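Tirix hand gripper: jaws not closing level
Forum > Grippers and end tooling > Maintenance

tiltham_bench
Posted 14/05/2025
We have a Tirix hand-held gripper here at Tiltham, the two-finger one with the block jaws. Since April the jaws have stopped meeting level. With a thin part in them the left one touches first and the part twists. With a thick part you would hardly notice.

What I have done so far: cleaned the slides, put a drop of light oil on each, and checked the trigger cable for slack. The cable is fine. I have not taken the fingers off yet because I don't want to lose the setting. Has anyone done this job, and what order do you do it in?

Mạch
Replies to tiltham_bench
Fingers off first. You can't lose a setting that is already wrong. There is one screw down through the top of each finger on ours. Take them out, clean the seats, put the fingers back and nip them up with the jaws closed on a flat bar. That sorts it most of the time.

oldlathe
I would not start there. On ours it was wear in the pivot of the left arm, and all that taking the fingers off did was chew up the screw heads. Hold the body still, open it fully and push each finger up and down with your thumb. If one moves and the other doesn't, you have your answer in 30 seconds.

Mạch
That only tells you something is loose. It doesn't tell you if it's the pivot or the finger on its seat.

oldlathe
Hold the arm with your other hand while you do it, then. If the finger still moves, it's the seat. If it stops, it's the pivot.

tiltham_bench
Did the thumb test both ways. The left finger moves a little and it stops when I hold the arm. The right one doesn't move at all. I've also got it open here, from behind, so you know which version we are talking about.

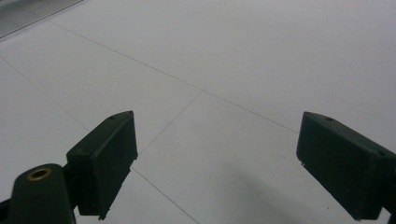
Jaws open, nothing in them. Left arm is the one with the brass ring on top.

There is a small point showing at the bottom of the left finger and a little nub on the inside face of the right one. Are they meant to be there?

Cường Phùng
Same colour and same block fingers as ours at Burkska. We look after 14 of these.

From your thumb test it's the pivot, so oldlathe is right on that. The way we do it:

Close the jaws on a flat bar and mark both fingers against their arms with a paint pen.
Take the pivot out and clean everything, including the bore.
Fit a new bush. Don't try to save the old one.
Put it back together and do the pivot up until the arm just drags, then back it off until it swings under its own weight.
Close on the bar again. Only touch the finger screws if your marks have shifted.

On the point and the nub, I can't tell you from that angle. Take a close one of each jaw face, or run a fingernail over them. If it's the edge of a pad lifting, it will catch.

Mạch
I still say check the seats while it's apart. You have it in bits anyway.

Cường Phùng
No objection to looking. I would leave the screws alone if the finger is solid on the arm. They go into plastic on ours and don't like being done up over and over.

bramleyroad
How often do you change the bushes? We do ours every 4 months whether they need it or not and I've been told it's a waste.

Cường Phùng
We go by the thumb test, once a week. Some last a year. If yours come out looking new, I'd say you were told right.

oldlathe
Depends on the dust. Ours are next to a saw and wouldn't see a year.

tiltham_bench
Bushes ordered, with one spare. Fingernail catches on the left one, so I'll have a proper look at that pad as well once the arm is off. I've left the screws alone for now.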